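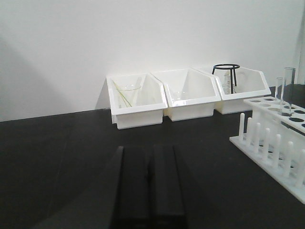

Sorting task, bench 2: three white bins against the wall, rack at right.

How to Test Whether a Robot Arm Can Put Away Your Glassware

Putting away clean glassware is a dull job and a good test of what an arm can do on a bench. This page covers the setup we use at Stutby and how we score it. You need a two-finger arm with a wrist camera, a few open-front bins, a drying rack, and glassware you can afford to lose.

1. Set up the bench

Push the bins against a wall so they can't slide back when bumped. Give each bin one kind of item. Ours has a beaker with a stirring rod on the left, a small beaker in the middle, and a ring stand with a flask on the right. Put the rack off to one side, at an angle, with a couple of tubes standing in the holes.

We use a black tabletop. White bins show up well on it. Clear glass inside a white bin does not, and the small beaker in the middle is hard to pick out even for a person.

2. Set the grip

Start with plastic practice pieces. Close the fingers slowly and stop at first contact. Soft finger pads help with thin tubes. Keep your hands out of reach whenever the arm has power.

3. Run the trials

Do 100 trials per item and put everything back on its mark between trials. Write down three results only: placed, dropped, or missed. If a person has to nudge something, score it as missed.

Change the lighting halfway through. The arm and fingers throw shadows on the table, and some vision software reads a shadow as an edge.

4. Read the results

In March we ran 2,000 trials with the Tarton arm, and 1,462 ended with the item placed. Beakers did best. Tubes going into rack holes did worst, mostly from tilting on the way in. The ring stand was fine in the open but caught on the bin rim coming out.

So can it do the chore yet? With someone standing by, yes. We would not leave it alone overnight with real glass. A person is still faster at the rack.

Questions about this setup: Heriberto Ñahui, Stutby bench testing | Updated 7 April 2026 | © Stutby | Back to top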